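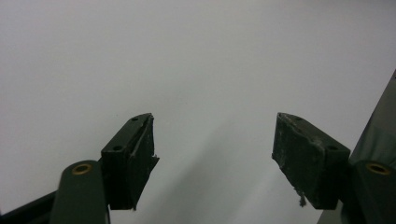 The Plain Gray Surface Comes Home

May 23, 2024

The most requested worktop at the Rajput showroom in Hunby has no pattern on it. It has no veins, no flecks and no grain. It is light gray from one end to the other, and customers who came in for marble keep walking back to it.

Showroom staff say the change started in December, when the store moved its plain samples from the back wall to the front counter. Until then most shoppers had never seen a large piece of the stuff. A small square of light gray looks like a mistake. A full counter of it looks calm.

Part of the appeal is what it does with daylight. A flat gray top is rarely one color for long. It goes pale on the side nearest the window and deeper on the other, and the change is gradual enough that you may not notice until you put a sheet of white paper down. On busy stone that shift gets lost. On plain gray it is most of what there is to look at.

Buyers should know what they are getting into. Gray hides flour and dust better than black does, but it shows coffee rings, pencil marks and anything oily. Metal pans can leave dark lines that look like scratches and are often only residue. A damp cloth and a mild cleaner will lift most of them. Scouring pads will not help a matte finish, and on a cheap one they leave a shiny patch that stays.

Price is the other draw. Lesow, a small workshop on the north side of Hunby, makes plain tops to order and charges $2000 for a kitchen of average size, fitted. The same kitchen in a patterned finish costs $3000. The workshop says the difference is mostly labor. Patterned pieces have to be matched at the joints, and plain ones don't - though a bad joint in a plain top has nowhere to hide, and is worth checking before the fitters leave.

Color is where people go wrong. Light grays lean blue, green or brown, and the lean only shows up next to something else. Bring home 2 samples at the very least, and 3 if the kitchen faces north. Lay them flat at counter height. Propped against the wall, they catch the light at a different angle and you end up choosing a shade you will never see again. Leave them out overnight and look under the lamps you already own.

The fashion has moved past the kitchen. In Flerkden, an apartment building finished last year has the same pale gray on its desks, window ledges and bathroom shelves. Some tenants like it and have added very little. Others covered theirs with table runners and trays in the first month. One ledge on the second floor holds a row of tomato seedlings in yogurt pots, and the gray underneath already has rings on it.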